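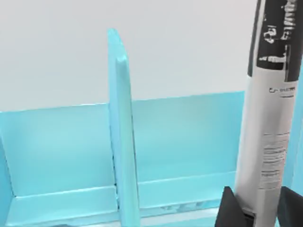 Render: Golto

Home Equipment Used Parts Service Contact

Filed under: Order Picking & Put-Away

Golto Put-Away Arm with Divider Shelf Package

Reviewed for Parbridge Equipment by Elie Tannous, September 2, 2019

We sell this one, so read what follows with that in mind. I've also spent more time with it than I have with most things in the catalog, and I'm still not convinced it belongs in every building where people ask for it.

The job is putting stock into divided shelf bins. You teach it an item and a compartment in the planning software, it rehearses the move on screen, and then the arm does it on the floor. The sample job that comes loaded is a model rocket standing at a pale blue organizer with a tall divider up the middle. It's a fair choice of item. A long tube with fins sticking out at the bottom is an awkward thing to set down next to a panel, and pickers in hobby and toy warehouses will know why.

What the sample job doesn't have in it is a warehouse. The wall is clean and white and the light is soft. Your shelves have tape residue and a bent lip, and half the cartons came in crushed. Ask for a trial with your own stock — the ugly stuff, too — before you sign anything.

Specs as supplied
Reach: 30 inches
Items stored in the library: 600
Warranty: 12 months, arm and controller
Shelf package: Huaranga divided units, sold separately

About the people. The brochure says staff are "freed for higher-value work." I asked what work, and got the same sentence back. At the Clorari warehouse, where we put one in last June, the two put-away clerks now spend the shift clearing stops, teaching new items and walking back to the shelf to see what fell over. One of them likes it better. The other told me she used to set her own pace and now she waits for a light to change. Her wrists hurt less, she said, and she wanted that written down as well.

Teaching an item took them 17 minutes on average in the first week. If your product line turns over every season, do that arithmetic yourself, and don't let us do it for you. Somebody has to be paid for those minutes and it should be on their job description, with the rate to match.

Where I'd buy it: steady stock, one shelf style, a lot of bending and reaching. Where I wouldn't: mixed returns, soft packaging, or any place planning to cut a clerk the same month it arrives.

Price on request. Installation is quoted after a site visit, and we bring the arm with us.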